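Work and Automation
Unit 4 notes: Who moves first, the person or the machine?
Instructor: Darcy Friesen

Read these before section, please. They replace the handout from July, which had the Penner reading listed under the wrong unit.

Where we left off

Last time we talked about the packing line at Cilamari and the claim that the new arms "freed up" the people who used to work there. I asked you to write down what they were freed up to do. Most of you wrote "other tasks." That's the phrase in the company newsletter too, and I want you to be suspicious of any phrase you share with a company newsletter.

When we looked at the shift sheets, the other tasks were clearing jams, wiping sensors, re-taping boxes the arm had closed badly, and standing by. Standing by took up the most time. It's paid at the lower rate, because the job title changed from packer to line attendant. The work got duller and the pay went down, and the tonnage figure in the annual report went up. All three of those are results of automation. Only the last one gets a chart.

Teaching by hand

This week's topic is a newer kind of job. A lot of handling work is hard to program step by step, so some companies have people perform it instead, using a hand-held gripper that records how they move. The recordings are then used to train a robot to do something similar. The person doesn't have to know any programming. They have to pick things up and put them down, many times, in a way that's tidy enough to keep.

The case is Kandance, a small office-services firm. Its staff do what office-services staff have always done: set up rooms, clear desks, sort the small stuff people leave lying around. For part of each shift, 15 of them now do that work through grippers. The contract calls for recording 365 days a year, which tells you something about who wrote it.
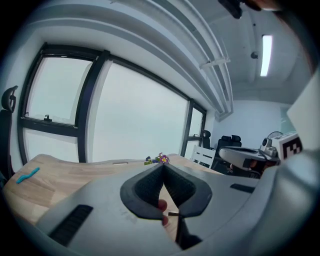
Fig. 1. Desk work with hand-held grippers. Note the flowers and the small teal-blue piece on the desktop, and the marker cube behind the second gripper.

Kandance calls this "upskilling." Let's be fair to the word for a minute. There is a skill involved. A soft flower and a little bent piece of something need to be handled differently, and a person who has only ever used fingers has to learn to do it with a pair of jaws. Several workers said they enjoyed the first week or so. One said it was like learning to eat with chopsticks again.

But ask where the skill goes. If you get better at clearing desks with your own hands, you finish early, or you get trusted with the awkward jobs. If you get better at it with the gripper, the recordings get better. You may keep a little of that. The firm keeps all of it, and so does whoever the firm sells it to.

Three questions I'd put to any workplace doing this

Who owns the recordings? At Kandance the answer is in the contract, on page 4, and it isn't the workers. When I asked the supervisor whether anyone had raised it, she said it hadn't come up. I don't find that reassuring.

What counts as a bad one? A recording gets thrown out if the worker hesitates, drops something or changes their mind halfway. Now, hesitating is often what a careful person does. One worker, Iker, had 89 recordings rejected in his first month, mostly for pausing. He told me he's quicker now and also that he looks less. Think about whether you'd call that improvement.

What happens to the pace? The staff were told that speed wasn't being measured. Every recording has a start and an end time on it - so it is being measured, whether or not anyone has opened the file yet. The Penner chapter covers how data kept for one purpose tends to get used for another. Read the section on warehouse scanners closely.

Objections you will hear

"The robot may never be good enough to replace them." Could be. I'm as doubtful about the big promises as about everything else in this unit. But the jobs at Kandance have already changed, with no finished robot anywhere in them. The schedule is different, the rejected work is logged, and people move in a way that suits the recording.

"They volunteered." They did, after being told which team would have guaranteed hours.

For section

Bring one page on a job you've had, paid or unpaid. Pick a single task from it and write down every point where you paused, and what you were deciding. Then mark the pauses a supervisor would have cut. We'll trade pages and argue.

Reading: Penner, chapters 3 and 4. Skip the appendix.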